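How to Clear Clothes off an Office Floor and Sort Them for the Wash

By Jarmila Paulík
Wednesday, January 10, 2018

Our lunchtime team at Stadby changes in a corner of the office, and by the end of the week the floor shows it. I wash the kit at home, so I am the one who picks it up. The method works for any carpeted room where sports clothes get dropped, and takes me 18 minutes including the sorting.

What you need: two bags, a lint roller and a clear desk or table.

Start at the wall and work toward the middle of the room. Look along the bottom of the partitions first. Socks end up in the gap, and so do cables. Move any cable to one side before you lift clothes near it, so that you don't drag a plug along with a sleeve.

Pick up one piece at a time. Hold it by the top and let it hang for a few seconds so the folds drop out. If you scoop up the whole heap, you will miss the small things bunched inside it. Check under each piece before moving on.
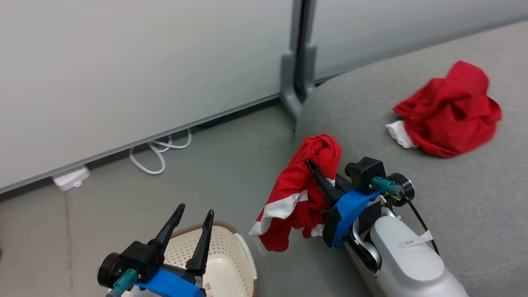

Next, turn everything right side out, except shirts with printed numbers. Those stay inside out through the wash and the dryer. Empty the pockets. Last June I washed a locker key and a train ticket together, and the lint took two more washes to get rid of.

Sort into the two bags. Red goes in one, including red with white stripes or panels. Plain white goes in the other. New red kit should be washed by itself the first time. Ours came from Brannigan and turned the water pink, so I ran it twice before I trusted it with anything else.

Use the lint roller on anything that has picked up carpet fluff. Do this before washing, while the fabric is dry.

Wash the red bag at 80 degrees Fahrenheit with a color detergent and no fabric softener. Hang shirts by the hem. Shorts can go over a rail.

Finally, run the vacuum along the base of the walls, where most of the fluff collects. Unplug anything in the way and coil the cable loosely before you start.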